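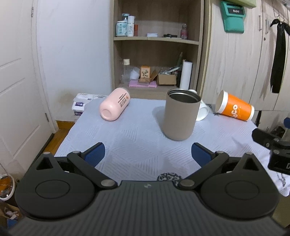
Should a small town restaurant still put a tablecloth on the table? I think it should, at least in the evening, and I would pay a little more for it.

In Fistcombe, where I live since nine years, most places gave up the cloth. The owners say that washing is expensive, and I believe them. One of them showed me his laundry bill for a year, and it was 2660 dollars. For a small kitchen this is serious money.

But a bare table makes a room loud. Each fork and each glass gives its noise, and by eight in the evening people are shouting over their soup. With cloth the same room is softer, and my mother-in-law, who hears badly, can follow the talk.

There is also the question of time. A bare table is wiped in a moment, and the guest feels that he should be quick also. When somebody has spread a cloth for you -- even a cheap one, even with an old stain -- you understand that you may stay.

I don't ask for silver or for folded napkins. At lunch, paper is fine. But on Saturday evening, when a family has saved for this dinner, let them have the cloth, and write the cost openly on the menu. I would sooner pay for that than for a second kind of olive.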